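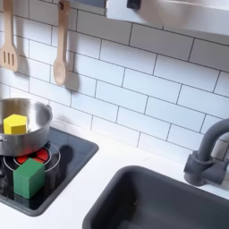

*The wall and worktop at the hob in the Ruvitz kitchen, with wooden spatula and spoon hanging on the tiles.*

# Costonis presents the Ruvitz kitchen for rented flats in Brakach

**Brakach, February** -- The housing company Costonis has completed the design of its new standard kitchen, which carries the name Ruvitz. The kitchen will be installed in 410 rented flats in the Brakach district, beginning with the buildings on the river side. It replaces the kitchens from the time when these buildings were constructed, many of which have been repaired so often that few original parts remain.

The Ruvitz kitchen is made for small rooms where one or two persons cook every day. It has a white worktop in one continuous run, a black glass hob set into the worktop, a metal range hood above and a wall of white glossy tiles behind. The tiles are laid in the staggered pattern known from underground stations, with dark grey joints.

"We wanted a kitchen which looks calm on the day you move in and which still looks good after ten years of frying onions," says Tiburcio Tlapale, head of interiors at Costonis. "Our tenants do not choose their kitchen, we choose it for them. Therefore we must be careful with what we choose."

## Grey joints after the wish of the tenants

Before the design was started, Costonis sent a questionnaire to the households in Brakach. The subject which was mentioned most often was cleaning, and inside this subject it was the wall behind the cooker. In the old kitchens the wall was either painted or covered with small square tiles with white joints. The paint came off when it was washed, and the white joints became yellow near the cooker already in the first winter.

For the Ruvitz kitchen the company has decided for a dark grey joint of 2 mm. A narrow joint gives less surface where fat can remain, and the grey colour does not change visibly with normal use. The glossy tile can be wiped with a wet cloth and a little washing-up liquid. Strong cleaning agents are not necessary, and Costonis asks its tenants not to use wire wool on the tiles or on the hood.

The tiles are delivered by Weldu, a family firm which has worked for Costonis also in the staircases and laundry rooms of the district. Weldu keeps a reserve of tiles from the same production for later repairs. When a tile breaks, it can be exchanged with one of the same white. This may sound like a small thing, but in the old kitchens there are walls with four different whites, and the tenants have remarked on it in the questionnaire more than once.

The tiles go up from the worktop to the wall cupboards, and behind the hob they continue up to the hood. In the first drawings the tiled area was lower and ended with a metal strip. It was changed after two tenants came to the office with their own pots and showed how high a tomato sauce can jump.

## Tools on the wall

One more wish from the questionnaire was a place for cooking tools. The drawers in a small kitchen are quickly full, and a long wooden spoon often does not fit in them at all, or it fits only diagonally and then the drawer does not close. In the Ruvitz kitchen the spatula and the spoon can hang on the tiled wall beside the hob, where the hand finds them without looking.

Each household receives at the handover a small set for the wall: a slotted spatula and a cooking spoon, both of pale wood. The spoon has a hole in the handle for hanging. Wooden tools do not scratch the pots and they are quiet, a point of some importance in buildings where the neighbour's bedroom is on the other side of the wall.

"It is a modest present," says Tiburcio Tlapale. "But I have seen many handovers, and an empty kitchen with a key on the worktop is a cold welcome. With a spoon on the wall you can at least start the soup."

Costonis recommends to wash the wooden tools by hand, to dry them with a towel and to rub them with a little cooking oil when the wood begins to feel rough. They should not go in the dishwasher and should not stand overnight in water.

## The hob and the hood

The glass hob is set into the worktop and has a thin light border around it. The surface is smooth and can be wiped in one movement together with the worktop. For tenants who come from a kitchen with gas or with iron plates, the technical staff of the company will give a short introduction at the handover, which takes no more than the time to boil a litre of water -- and this is also what is done during the introduction.

Pots with a flat bottom are suitable. Pots with a round or bent bottom work badly and need more electricity. Sugar or jam which has boiled over should be removed with the scraper that lies in the top drawer. The glass should not be used as a cutting board, even if the place is needed.

The hood is mounted 70 cm above the hob. The filter can be taken out without tools and washed in the sink. Costonis proposes to do this every second month, or more often in households where there is much frying. Replacement filters can be ordered through the service office and will be brought by the house technician on his next round.

## The worktop

The worktop runs without interruption along the wall. In the old kitchens it consisted of two separate parts with the cooker standing between, and everything which fell into the gap stayed there until the cooker was exchanged. Our technicians have found in these gaps forks, letters, a wedding ring (returned) and a very large number of dry noodles.

White was chosen for the worktop after long discussion. Some colleagues were of the opinion that white shows each crumb. The tenants in the test group answered that they prefer to see the crumbs. Many kitchens in Brakach have the window only on the narrow side of the room, and with a light worktop and light tiles the daylight reaches further back. In three of the test flats the tenants told us that they now switch on the lamp later in the afternoon.

Hot pots should be put on a board or a trivet and not directly on the worktop. Stains of coffee, beetroot and curry should be wiped soon. If a stain does remain, the service office can give advice, and in most cases a paste of baking soda and water is sufficient.

## How the work will be done

The works in each flat are planned by staircase, so that the water must be closed as seldom as possible. Every household will receive a letter with its own period, and before this a visit by a technician who measures the room and notes the position of the sockets. There are two versions of the kitchen, one for the narrow rooms and one for the corner rooms. The parts are the same in both, only the order of the cupboards is different.

During the works the tenants will have access to a shared kitchen on the ground floor of their building. It is furnished with a hob, a fridge with separate shelves for each flat and a table. We ask all tenants to label their food clearly and to leave the hob clean for the next person.

What must be prepared by the tenants:

- The cupboards, the drawers and the worktop must be emptied before the first day. Boxes can be collected without cost at the service office.
- Private shelves and hooks on the kitchen wall must be taken down. Who needs help with this can tell the technician at the measuring visit.
- The fridge remains in the flat and will be moved by the workers. It is only necessary that it is empty.
- The way from the entrance door to the kitchen must be free.

The rent will not be raised on account of the new kitchen. Each household receives also a payment of 70 euros for the inconvenience, which will be deducted from the rent in the month after the handover. Tenants who have paid privately for a cooker or a hood can ask for a separate agreement and should bring the receipt if they still have it.

Usable cupboards and sinks from the old kitchens will be collected in a storage room in Brakach and offered first to the tenants, for example for a cellar or a workshop. They are free, but they must be carried by the person who takes them.

## Show kitchen open for visitors

A complete Ruvitz kitchen has been built in the ground floor of the Costonis office in Brakach and can be visited during the office hours, from 9 am to 4 pm. Visitors may open all cupboards, try the height of the worktop and bring their own pots. The printed care booklet is available in the same place. Its first edition is 700 copies, and it includes drawings for all steps so that it can be used also by those who do not read the language easily.

Journalists who wish to see the show kitchen outside the office hours, or to visit a finished test flat with the consent of the tenant, are asked to contact the company beforehand.

## About Costonis

Costonis owns and manages rented flats in Brakach and the neighbouring districts. The company has its own technical staff for repairs, heating and interiors. Ruvitz is the name which Costonis uses for its standard kitchen and will later be used also for a standard wardrobe, which is in preparation.

**Press contact:** Tiburcio Tlapale, Interiors, Costonis, Brakach. Floor plans of both kitchen versions and a copy of the care booklet will be sent on request.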